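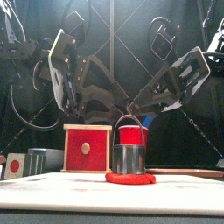

Subject: Re: [chores-list] So can they do the washing up or can't they?

Hello Sawsan, hello everyone,

Sorry to be slow with this. I've had your message open since breakfast and kept going off to do the very jobs you were asking about, and by the time the second lot of washing was on the line I had rather more opinions than when I started! I'll put my answers under your questions, in the order you asked them, and wander off where I can't help it.

On Jun 10, 2023, Sawsan Bitar wrote:

> Dear all,
>
> My mother has decided she would like a robot for the kitchen.
> She saw something on the television with two arms clearing a
> table and has talked of little else since. She is managing well
> enough at home, but her hands are bad in the mornings and lids,
> peelers and anything with a stiff knob are a misery to her.
>
> I said I would ask the list. Can any machine really do
> household chores yet, apart from the floor? And is the shop
> floor any further ahead? My brother packs trays at Eynon and he
> says they have been promised arms on his line every January
> since he started.
>
> I don't mind a long answer. I would rather have a long one from
> somebody who has seen the things than a short one from an advert.
>
> Sawsan

Well, you've asked for long, so on your own head be it.

First, your mother. I'm sorry about her hands. Mine go the same way when it's damp, and I know exactly the sort of lid she means. The programme she saw was probably quite truthful as far as it went. Two arms can clear a table. What the programme may not have told her is how much had been settled beforehand: which table, which plates, where the plates were put, what the light was like. Put the same arms in her kitchen, with the post on the worktop and the cat wanting its tea, and you'd be starting a good deal further back.

I spent most of a week in Trotolau over the winter at the Stiltinis workshop, where they try machines at ordinary jobs, and I came home with a notebook full and a much greater respect for my own thumbs. The thing that struck me was how much of housework is done where two hands meet. You steady the jar and turn the lid. You hold the bag open and drop the thing in. When I was a girl I must have been told a hundred times to use both hands, and it was very good advice, but try writing down what the other hand is doing! I tried it one evening with a tin of beans and gave up.
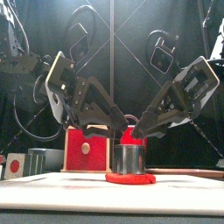 Both grippers above the silver container, tips nearly together. The red box with the round knob is behind, to the left.

A round knob like that is a fair test, I think, and it made me think of your mother when I was looking through. You or I take hold of a knob with a bit of give in the fingers, and if we've got it slightly wrong the fingers sort it out without troubling us. A gripper with two stiff fingers has to come at it fairly square. Rubber pads help. Going slowly helps. But a drawer that sticks is a different job from a drawer that runs nicely, and every drawer in my house sticks in its own way.

Shiny things are the other nuisance. A camera looking at polished metal sees a good deal of the room in it, and the machine may be less sure of where the rim is than you'd expect. I had never given it a thought. They had an afternoon at Stiltinis on saucepans alone, and the same program that was perfectly happy with an enamel one went all hesitant over a steel one -- hovering, coming down, going back up again, like my aunt getting into the sea.

Now, numbers, for those of you who like them. I wrote these down at the workshop, so blame my handwriting if they look odd. They had made 1,041 tries at one job, which was lifting a mug out of a rack and standing it on a shelf, and 112 of those had gone wrong in some way. Most were small things, a mug set down crooked or let go of too soon. As a piece of engineering I thought that was lovely. As a way of putting away my mother's china I thought it was dreadful. Both of those are true at once and I don't see any way round it yet.

On to your brother. The shop floor is further ahead, and for a dull reason: the work can be brought to the machine. If all the trays are one size and arrive facing one way, an arm will fill them until the cows come home. Cavar put 2 in for a friend of mine who runs a small packing room, and she is very pleased with them on the long runs. On short runs she still uses people, as by the time the arms are set up for the new box her two lads have finished it and gone for their tea. If Eynon changes its trays as often as your brother has told you, I can well believe the arms have slipped from one year to the next. I wouldn't take it as a sign that they'll never come, though. He might ask who'll be trained to look after them, and put his name down.

Soft stuff is behind everything else. Towels, tea towels, a child's vest turned half inside out. I watched a machine fold one flannel, very nicely, in the time it took me to drink a cup of tea and eat a biscuit, and then it picked up the next flannel by the middle and was completely lost. I did feel for it.

Food I'd put somewhere in between. Slicing something firm, on a board, with the knife already in the grip, is coming along. Peeling I haven't seen done in a way I'd want to eat from. And I haven't heard a good answer yet about washing the grippers afterwards, all those little screws and corners. 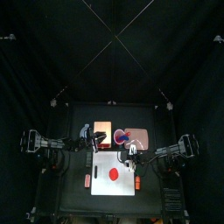

Would it be worth waiting a year or so for a kitchen robot before buying her anything else?

I wouldn't wait. Get her an electric jar opener and a decent peeler with a fat handle now, and change the stiff knobs for long pull handles. If something good comes along in 12 months she can still have it, and she'll have had an easier year in the meantime.

That's also what I'd say about the floor, by the way. A robot vacuum is a proper, finished thing and plenty of people here have one. Do check the rugs for fringes. Ours ate the corner of the hall runner and sat there beeping until I cut it free with the nail scissors.

If your mother would like to see some arms at work, the Trotolau people were very kind about visitors when I went. There is a step at the door and nowhere much to sit, so take a cushion. She'd have to put up with a lot of waiting between goes, but somebody will be glad to explain things to her, and I suspect she'd ask better questions than I did.

Has anyone else on the list tried a jar opener that copes with the very wide lids? Mine does marmalade and nothing bigger, and I've a jar of gherkins that has beaten the whole household.

Love to your mother, and tell your brother hello from me,

Siham Salameh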